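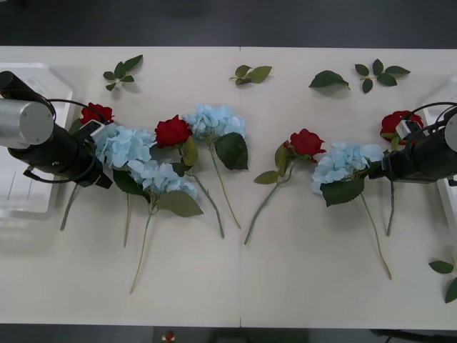

Subject: Re: [bench-practice] draft 2 of the handling rules, comments please

Hi all,

Sorry for the slow answer, Wednesday got eaten by the move to the new building and I only sat down with the draft last night. Thanks to Beathag for pulling it together! It reads a lot better than the one we had in September. I'll go in the order she used and quote the bits I have opinions on.

Beathag Drummond wrote:
> 4.1 Soft or decorative items (cloth, artificial plants, ribbon) shall
> be grasped at the stiffest part available. For artificial flowers
> this means the main stem, below any leaf.
>
> 4.2 Both arms may hold an item at the same time provided the items
> are not touching each other.
>
> 4.3 Loose parts that have come off an item shall be cleared from the
> table before the next episode begins.
>
> 4.4 An operator may restart an episode at his or her discretion.

4.1 I mostly love. My one gripe is "below any leaf." On our roses that's easy, there's plenty of bare stem to go for. The hydrangeas are another story, with those great big leaves sitting right up under the bloom and all the little stems bunched together. If you tell a new operator "main stem, below any leaf" they'll go hunting for a spot way down low, and then you've got a top-heavy flower swinging from the wrong end of the stem (ask Gavin how many of those he did at Gronham before lunch). Could we say "on the main stem, as close under the bloom as the leaves allow"? Same idea, and it leaves a bit of room for judgment.

I'd also like a sentence about the wrist view. Kenneth taught me to check it before closing the fingers, every time, and I've been nagging everybody at Drerkthorpe to do the same. From the overhead view a hydrangea is a blue puff with a line coming out of it. Up close you find out how much is going on under there.

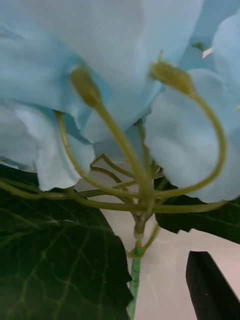 Wrist view under a hydrangea, gripper finger at lower right, main stem next to it.

See all those thin branches fanning off to the left? Catch one of those along with the main stem and you can pull the whole head crooked. So, suggested text: "Before closing, the operator shall confirm in the wrist view that only the main stem lies between the fingers." I'd make that a "shall." Eoin will tell me it should be a "should," and he and I can fight about it on the call.

4.2, fine by me, but I think it's missing the case we run into most, where one arm is holding a rose and there's a hydrangea lying right up against the gripper. The held items aren't touching each other, so by the letter of the rule we're good, and then the arm moves and drags its neighbor along. How about "are not touching each other or any item still on the table"? It'll slow people down a little at the ends of the row. I can live with that.

4.3 is the one I'd really like to talk about. I know why it's there, and for the Morrison cell, where everything is boxes, sure, clear the table. With flowers, though, bits of greenery are part of life. If we make people tidy up every sprig between episodes we get a lovely clean table that looks nothing like what the arms will meet in a real shop. My vote is to leave the foliage where it falls unless it's under a stem that's about to be picked, and write down in the log that it was there. The log part matters more to me than the tidying! When I went through the Kumau batch (3,125 episodes, my eyes still hurt) I had 217 I couldn't sort because the notes didn't say whether the table had been cleared or not.

4.4, please no. "At his or her discretion" is how we ended up with that mess of half episodes last time. Jolanta's old wording was better, if anyone still has it. It said something like, a restart needs a reason picked from the list, and the abandoned attempt gets kept and marked. I'd bring that back word for word. Jolanta, are you on this list these days? Do you have the file?

Oh, and one small thing, the heading on section 4 says "Manipulation of Delicates," which made my wife think I was doing laundry for a living. "Soft items" would do.

I can put all this into the shared draft with tracked changes if Beathag doesn't mind. I won't touch sections 1 to 3. And does anybody know if the 500-episode minimum in the annex is per item type or per table setup? I've read it four times and I come out somewhere different each time.

Cheers,
Kit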